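Course Handout 4: Repeat Backgrounds in Card Stamping
Sollach Paper Arts Program
Instructor: Juwita Setiawan
Revised 12 May 2023

Students should read this handout before the studio session. It covers the preparation of a repeat background using a single small stamp, and it assumes that the work on ink types in Handout 3 has been completed.

1. Terms

A repeat background is a surface covered by one image stamped many times at a fixed spacing. The distance from one impression to the next is called the step. When every second row is moved sideways by half a step, the pattern is called a half-drop or an offset repeat, depending on the direction of the move. In this course "offset" always refers to a sideways move.

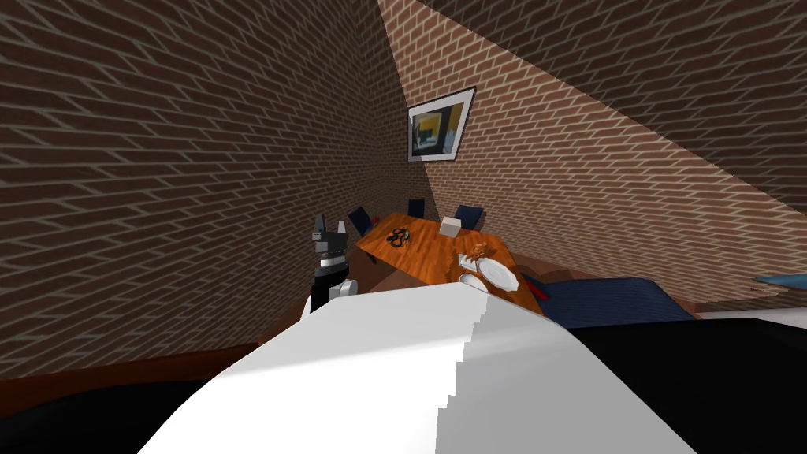

Image credit: Folasade Ekpo / Sollach Paper Arts Program

2. Materials

Each student will need the following:

Smooth white cardstock, 170 gsm or heavier
One clear stamp with a simple outline
An acrylic block with a printed grid
Dye ink in one light and one dark color
A hard pencil, a ruler and a soft eraser
Scrap paper for test impressions

The studio supplies Dauda ink pads and Wanora blocks. Students may bring their own, provided that the block is clear enough to see the guide lines through it. Pigment ink is not permitted for this exercise - it dries too slowly for overlapping rows.

3. Procedure

Rule the guide lines lightly in pencil, beginning at the center of the card and working outward. Stamp the center row first. Ink the stamp again before each impression, using light taps, and press straight down without rocking the block. Complete the remaining rows in pairs, one above and one below, so that any drift in spacing is shared between the two halves of the card.
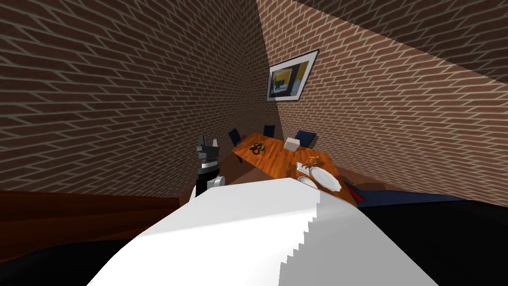 Fig. 2. Brick walls meeting at a corner, with a framed abstract picture.

Allow the card to dry fully before erasing the guide lines. Rows that run off the card should be stamped over scrap paper to give a clean edge.

4. Color and contrast
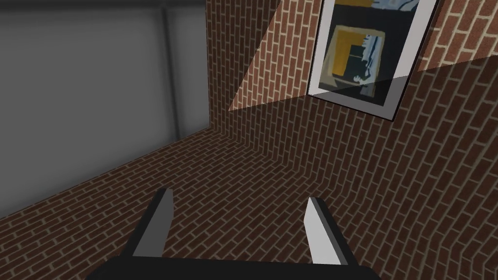 A background should remain quieter than the main image placed over it. The usual method is to stamp the repeat in the lighter ink and reserve the darker ink for the greeting. A second method is to leave one panel of the card unstamped, much as the plain gray wall stands beside the red-brown brick pattern in the illustration, and to place the greeting there. Students choosing the second method should mask the panel with low-tack tape before stamping.

5. Assignment

Submit two finished cards, one with a straight repeat and one with an offset repeat, together with the test sheets. Attach a written note of no more than 500 words recording the step used and any corrections made. Work is to be left in tray 16 at the Skirkon studio desk.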